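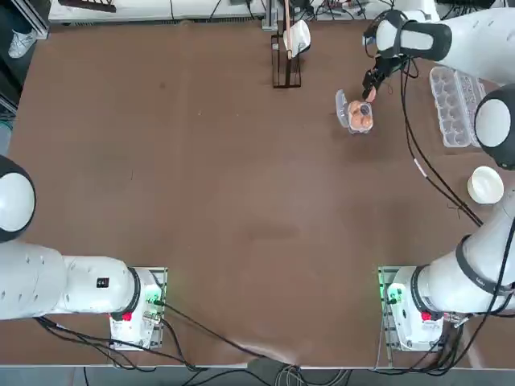

갈색 작업대 위, 뚜껑을 연 투명 달걀 상자와 분홍빛 도는 주황색 달걀 한 알.

홈 | 생활 | 부엌 | 사람 | 지난 호 보기

생활 > 부엌의 물건

달걀을 옮겨 담는 시간

글 Itziar Bustamante
17/05/2026

제가 한국에 와서 처음 배운 부엌 단어 가운데 하나는 ‘한 판’입니다. 달걀 30개를 한 판이라고 부릅니다. 혼자 사는 사람에게 한 판은 꽤 많은 양입니다. 그래도 저는 시장에 가면 자주 한 판을 샀고, 집에 돌아와서는 그것을 작은 상자에 나누어 담았습니다. 이 일을 저는 좋아합니다.

어머니는 달걀을 상자에 두지 않으셨습니다. 부엌 창가에 넓은 그릇이 있었고, 달걀은 언제나 그 안에 있었습니다. 그래서 저는 오랫동안 상자라는 것을 가게에서 집까지 오는 동안에만 필요한 물건으로 생각했습니다. 생각이 바뀐 것은 지난해 10월, 지금의 작은 집으로 이사했을 때입니다. 냉장고가 낮고 선반은 좁아서 그릇을 넣으면 다른 것을 넣을 수 없었습니다. 저는 동네 그릇 가게 즈타츠카(Zatska)에서 투명한 달걀 상자 2개를 샀습니다. 값은 한 개에 1,810원이었습니다.

투명한 상자의 좋은 점은 뚜껑을 열지 않아도 남은 달걀이 보인다는 것입니다. 종이 상자를 쓸 때에는 가득 있다고 믿고 있다가 아침에 빈 상자를 꺼낸 적이 여러 번 있었습니다. 나쁜 점도 있습니다. 얇은 플라스틱은 뚜껑의 접힌 부분이 먼저 약해집니다. 뚜껑을 한 손으로 급하게 당기면 그 부분에 하얀 금이 생기고, 얼마 후에는 잘 닫히지 않습니다.

옮겨 담는 방법에 대해서는 사람마다 의견이 다릅니다. 그릇 브랜드 스텐도티코(Stendotico)에서 부엌용품을 만드는 콜라르시(Kolář)는 뒤쪽 칸부터 채운다고 했습니다. 앞쪽부터 담으면 손이 이미 놓은 달걀 위로 지나가야 하기 때문입니다. 저는 그 말을 듣고 집에서 해 보았는데, 과연 손이 편했습니다. 뾰족한 쪽을 아래로 두라는 말은 한국 친구들에게서도, 제 고향에서도 똑같이 들었습니다.

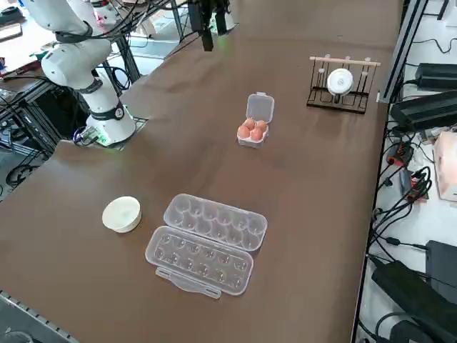 네 알이 들어가는 작은 상자는 제가 가장 자주 쓰는 크기입니다. 두 줄로 두 알씩 놓으면 모양이 반듯하고, 냉장고의 좁은 자리에도 들어갑니다. 열두 알이 들어가는 큰 상자는 손님이 오는 주에만 꺼냅니다. 활짝 펼치면 자리를 많이 차지하기 때문에 먼저 작업대를 치워야 합니다.

얕은 그릇도 하나 곁에 두면 좋습니다. 금이 간 달걀이 나오면 상자에 넣지 말고 그릇에 따로 두었다가 그날 안에 충분히 익혀 먹습니다. 저는 이런 달걀로 양파를 많이 넣은 오믈렛을 만듭니다. 달걀을 물로 씻어서 넣는 분도 있는데, 저는 씻지 않고 그대로 담습니다. 대신 상자를 7일에 한 번 미지근한 물로 닦고, 식기 건조대에 거꾸로 세워서 완전히 말립니다. 컵 옆에 끼워 두면 잘 넘어지지 않습니다. 뜨거운 물은 쓰지 마십시오. 저는 첫 상자를 그렇게 찌그러뜨렸습니다.

옆 동네의 식료품점 노르노프(Nornov)에서는 빈 상자를 가져가면 달걀을 낱개로 담아 줍니다. 주인은 달걀을 손바닥에 잠깐 올려 무게를 느낀 다음 칸에 내려놓습니다. 저도 요즘은 집에서 그렇게 합니다. 무거운 알은 왼쪽, 가벼운 알은 오른쪽에 둡니다. 요리할 때 크게 도움이 되지는 않지만 그만두고 싶은 마음은 아직 없습니다.

공유 30 | 댓글 7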